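Category: Student Projects / Automation and Handling / Fault Reports

Unplanned Arm Restart During Folder Handling: Fault Analysis and Corrective Measures

1. Background

The Kakham cell is a single-arm station programmed to pick up a plastic document folder, release its fastener, and lay it open on a desk. The arm controller is a Flerer unit with a separate safety relay. The project goal was to replay folder handling sequences taken from manual work and to measure how often the arm finished them.

The cell completed 1116 cycles before the fault described in this report. In cycle 1117 the arm stopped on a grip force limit, as designed. The operator opened the guard gate to clear the folder. When the gate was closed again, the arm resumed its interrupted move without a reset command. The operator was outside the guard and was not hurt. The folder was torn along the spine.

2. Manual reference task

The manual task was broken into lift, turn, unfasten, open, and lay flat. Two folder types were used: a black report folder with a stiff spine, and a translucent gray folder closed by a snap or by an elastic cord on a button. The lift is a two-handed move. One hand takes the spine edge and the other takes the opposite edge, so the load is shared and the cover does not bend much. 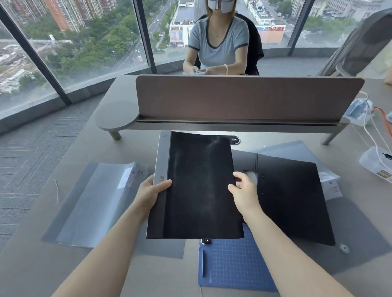 Gervasio Alarcón wrote in the margin of the first draft that the grip force limit was a side issue and that the restart should have been the title of the report. A stop caused by the task is expected, he noted, and a gate that works as a start button is a design error whatever the arm happens to be holding. The title and the order of the sections were changed after this comment.

3. Cause of the stop

The arm holds the folder at one edge only. With a stiff cover this is adequate. With a flexible cover the free side sags, the folder turns in the grip, and the controller raises the force to hold it. The log shows force rising over 875 milliseconds until the limit was reached. The limit had been set from tests on the black folder alone and was never checked against the gray type.

4. Cause of the restart

The safety relay was wired for automatic reset. Closing the gate restored power to the drives. The controller program treated restored power as a return from pause and went on to the next line. Either of these settings alone would have left the arm at rest. The relay setting was carried over from the Vergara bench, where there is no gate and the relay serves only the stop button.

We repeated the fault with the gripper empty and the speed reduced. The arm restarted in all 9 trials.

5. Grip and fastener observations

The manual sequence was reviewed again to decide where a second contact point was needed. With the gray folder, the open cover has to be held down while the fastener side is handled. A flat hand with the fingers spread does this over a wide area. The other hand is then free to work near the button.

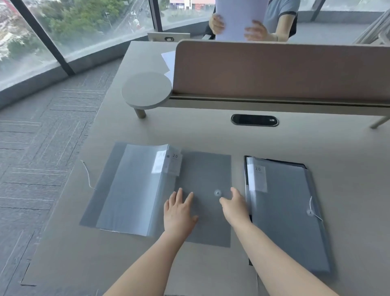 A single gripper cannot hold and unfasten in this way. A spring-loaded pad was therefore added to the fixture to press on the cover. The elastic cord remains a problem. It has no fixed rest position once released, and the program has no means of finding it. Corded folders were removed from the test set until this is solved.

6. Corrective measures

6.1 The relay was rewired for monitored manual reset. The reset button is mounted outside the guard, with a clear view of the arm.

6.2 The program now clears the motion queue on any loss of drive power. After reset, the arm waits for a separate start command and begins from the home position.

6.3 Separate force limits are stored for each folder type.

6.4 The gate test was added to the startup checklist. It is done at reduced speed with no folder loaded.

7. Results after the changes

The cell has since run 2813 cycles. Every gate opening was followed by a full stop and no motion occurred before reset and start. Force limit stops still occur with the gray folders, mostly when the pad lands on the label insert and slips. A softer pad material is on order.

8. Open items

The wiring drawing for the Stinthorpe cell shows the same automatic reset. It has not been inspected. That cell should stay locked out until the relay is checked against the drawing and the gate test has been passed.

Last updated 11th March

Contact the project office | © Kakham Student Automation Projects | Back to top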